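Cuaderno de taller, teleoperación
2024-02-08. Puesto 3, tarea de ordenar golosinas y cajas pequeñas

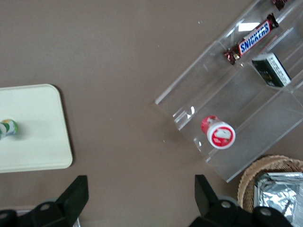
Sigo con el organizador transparente. Ayer quedó pendiente decidir si se graban las demostraciones con el brazo líder o llevando la muñeca a mano, y hoy he hecho las dos cosas con la misma disposición para poder comparar. Bandeja clara a la izquierda, cesta a la derecha y organizador en diagonal por encima de la cesta. La orden escrita es «pasa la chocolatina a la bandeja». La segunda orden, que hoy casi no he tocado, es «pasa la caja oscura a la bandeja».

Antes de empezar: cero de la pinza, comprobar el recorrido completo de los dos dedos y borrar la calibración de la semana pasada. El programa Okis la seguía cargando por defecto y el cierre se quedaba corto. Lo he cambiado en el archivo de arranque. Si alguien usa el puesto con la configuración antigua, que mire primero la fecha de la calibración.

Con el brazo líder (Rumach):
Las primeras tomas salen lentas. Tiendo a parar encima del organizador para pensar por dónde bajo, y esa pausa se queda en el registro. Las he repetido con el camino decidido de antemano: bajar con los dedos muy abiertos, girar la muñeca hasta que quede atravesada respecto al Snickers, cerrar por el centro de la barra y subir en vertical antes de desplazarse. Si se coge por el extremo rizado del envoltorio, la barra pivota al levantarla y toca el separador. Tres tomas descartadas por eso.

El retardo se nota en el giro más que en la traslación. No he tocado el filtro.

A mano:
Más rápido y con la trayectoria más limpia, pero la mano tapa la cámara lateral en buena parte del descenso. La de muñeca no tiene ese problema. Para esta tarea me parece aceptable entrenar solo con la de muñeca, aunque Nest Pumphrey no lo ve claro y quiere conservar las dos vistas mientras no haya una comparación con números. Queda apuntado.

Plástico transparente. Es lo que más guerra da. Las paredes del organizador dejan ver la mesa y lo único que marca el borde son las aristas brillantes y los reflejos. Hoy había un reflejo blanco rectangular junto a la chocolatina y, al cambiar la luz del techo, se movió a otro canal. He grabado una tanda con cada luz para que el modelo no se agarre a la posición del reflejo. Lo mismo puede pasar con los sobres plateados de la cesta, que brillan mucho, así que los cambio de postura entre tandas aunque no formen parte de ninguna orden.

Posición de los objetos. Entre toma y toma muevo la chocolatina dentro de su compartimento y cambio el ángulo. El bote rojo y blanco lo dejo inclinado en el extremo de abajo y no lo muevo hasta la tanda siguiente. En dos tomas lo rocé con el dedo izquierdo al retirarme; están marcadas como contacto, sin borrar, por si sirven como ejemplos negativos.

Registro del día: 23 demostraciones válidas, las de líder y las de mano en carpetas separadas. El conjunto de la tarea queda en 397. El total del proyecto Ukent, contando las tareas de julio, está en 1.841. La copia al servidor terminó sin errores, pero el índice no se regeneró solo y tuve que lanzarlo otra vez.

Pendiente:
Marcar el inicio de cada toma con el pedal. Con el teclado se cuela medio segundo de brazo quieto.
Repetir el descenso a mano agarrando más arriba, a ver si se despeja la cámara lateral.
Apretar los tornillos de los dedos y anotar el par. El derecho tenía algo de holgura al final de la sesión.
Grabar la orden de la caja oscura. Al estar ladeada dentro del organizador, el agarre por las caras anchas obliga a inclinar la muñeca más de lo que permite ahora el límite del software. Preguntar a Pumphrey si se puede subir.
Limpiar la mesa antes de la próxima tanda, hay motas blancas que se ven en la cámara de muñeca.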